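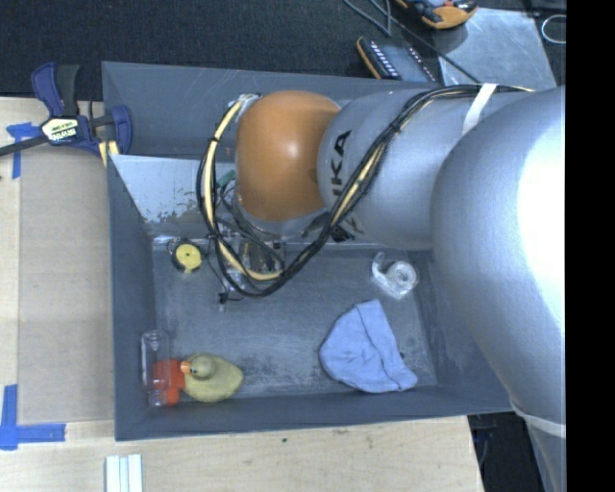 Iraís Huerta wrote to say she'd bought four journals in two years and filled none of them, so why would this one be any different? Fair question. She got to page 60 of ours before she emailed, for what it's worth, and she's since ordered a second for her sister.

The Akine Receiving Journal
Undated. Start any day you like.

What it is
A guided journal for people who find it hard to accept things. Help, praise, money, a day off, a lift home. You know who you are. Someone says well done and you say oh it was nothing. Someone offers to carry the bag and your hand grips tighter. The Akine works on that, one small prompt a day, and leaves the big life questions for later on in the book.

Not a diary as such. Not a planner either, there is no calendar in it and nowhere to put your dentist.

Inside
207 pages, numbered
31 morning prompts, repeated with space to see how your answers shift
Evening page: one thing offered to me today, what I said back, what I wish I'd said
Blank pages at the end for whatever
Two ribbons, one green one grey
Pocket inside back cover, takes a folded letter or a few cards

Size and paper
A5, stitched so it opens flat. Cream paper, lightly lined. Fine with biro, pencil and most fountain pens. Felt tips will show through, sorry. Cloth cover in Moss, Brick or Navy. Navy is out of stock untill December.

Sample prompts
What did you turn down this week that you wanted?
Who taught you it was rude to say yes?
Write down a compliment exactly as it was said. Don't answer it.
If the thing you're asking for came on Wednesday morning, what would you have to move to make room?
Ask one person for one small thing before lunch. Write what happened.

How to use it
Ten minutes with a cup of tea. Morning is best but do what you can. Miss a day, carry on from where you were, don't go back and fill in. Some people do the first set of prompts with a friend and swap notes by phone, which works well if you're the sort who gives up on your own.

Saskia Waaka wrote the prompts. They began as handouts for her evening group in Prilenthorpe and were photocopied so many times the bottom line had gone. Most are as they were. A few got reworded when people kept reading them the wrong way, and the one about forgiving your boss has been dropped.

What it won't do
It's a notebook. It won't pay the rent and it isn't a stand in for a doctor or counsellor. If things are heavy please talk to somebody as well.

Goes with
Irkow pen loop, sticks inside the front cover, black or tan
Parsa card set, the same morning prompts on loose cards, handy for a bag or the kitchen shelf
Refill ribbons, pack of two

Ordering
Stock code 1829. Say which colour in the box at checkout, if you leave it empty we send Moss. Gift wrap is brown paper and string, tick the box. We can put in a handwritten card, keep it to a couple of lines please.

Orders in before noon go out same day, Monday to Friday. Groups wanting a box of them, email first and we'll sort out a price.

Returns
Unwritten in, within a month, any reason. If the stitching goes or pages are missing we replace it however much you've wrote in it. Send a picture of the fault, no need to post the book back. Keep your pages.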